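The old desktop, part two

By Ingrid Holloway
June
14 comments | 31 shares

Last time I wrote about getting the office tower out from under the desk and deciding whether it was worth keeping. I decided to keep it. It has a Dell board in it, it did its job for years, and everything I need it for now is storing scans of my mother's recipe cards and running a spreadsheet.

The first evening went to dust. I took the side panel off on the back porch and used a soft paintbrush and a can of air, a little at a time. I held the fan blades still with one finger while I sprayed. There was more in the power supply than anywhere else, and I did not open that — I blew through the vents and left it alone.

After that I took things out in the order I wanted to put them back. Memory first, then the drive, then the cooler. The cooler needed some patience. The old paste had gone hard, and I twisted it gently back and forth until it let go. Then I lifted the lever and took the processor out and set it on a folded paper towel inside a plastic lid.

Tiziana Marchetti, my neighbor, lent me her good screwdriver set. Mine is the kind that comes free with a bookcase and the small Phillips was already rounded off. I put the screws in a muffin tin, one cup for each part, with a strip of masking tape under each cup.

I spent 40 dollars in all. That covered a used solid state drive, a tube of paste and a new battery for the board. The old battery was why the clock kept resetting, I'm fairly sure. The scans come to almost 2,000 files, and the new drive has plenty of room for them.

I have not put the processor back yet. I want to wipe the old paste off the bottom of the cooler properly first, and I ran out of rubbing alcohol at nine at night.

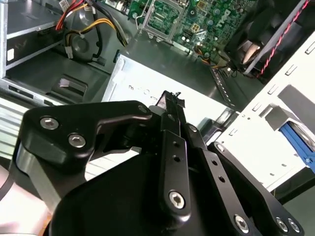
The store had alcohol the next morning, so the cooler is next. I also want to shorten one of the drive cables with a twist tie before the panel goes on, and find four rubber feet for the bottom, as two of the old ones are gone and the tower rocks on the wood floor. If anyone knows a kind that sticks and stays stuck, leave a comment.

Last updated in June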